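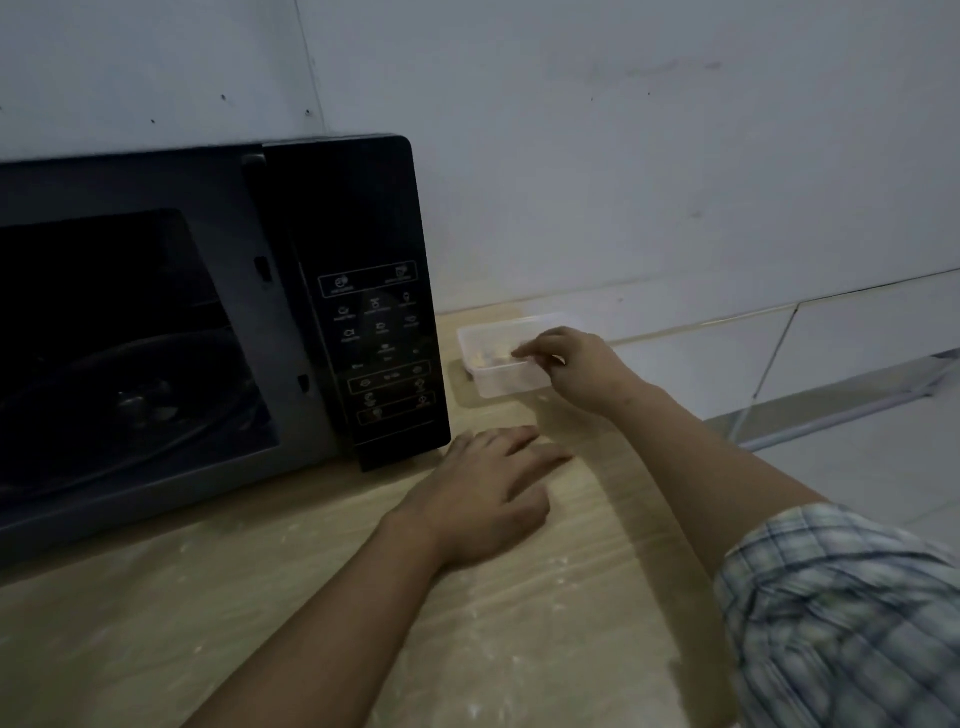 Why does a microwave need so many buttons? To look good in the store, mostly. You press start, you add thirty seconds, you go eat.

I have lived with these things my whole adult life and I've used two buttons. Two. The rest is decoration. Little pictures of fish. A potato setting I have never trusted, how would it know what size potato. Somebody got paid to draw all that, fine, good for them, but I'm the one squinting at it at lunch with a box of leftovers going sad on the counter.

The old one at my Relden apartment had a dial. You turned it. It dinged. My grandmother could work it, my nephew could work it, and it had no opinions on popcorn. When it died I went looking for another and the guy at Plesden Appliance said 137 dollars for the plain one, 100 for the one covered in icons. So plain costs extra now. Great.

And the labels! Grey on black. Tiny. Who is that for. Black and shiny is a nice look, I'll give them that, but print the words so a tired person can read them. White. Big. Done.

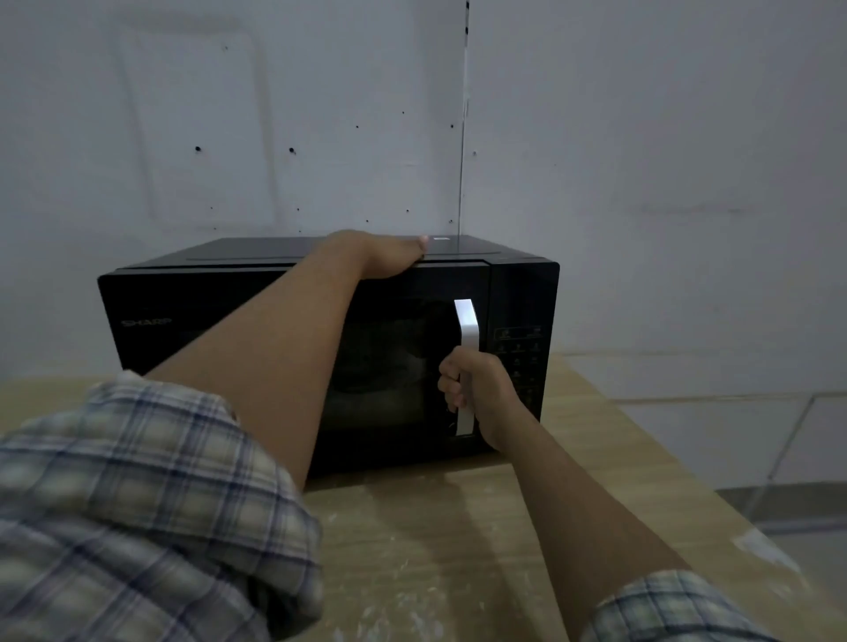 Khattak wrote back after the last time I went on about this and said I was being lazy, that the defrost setting is realy good if you bother to put in the weight, and that a dial is never accurate under a minute anyway. Okay. Maybe. I don't own a kitchen scale and I'm not buying one to thaw a chicken leg.

Give me a handle I can grab, a door that shuts and a start button I can find at 6 a.m. without my glasses. I'd pay the extra 37 dollars. Next time I will, if they still have teh plain one.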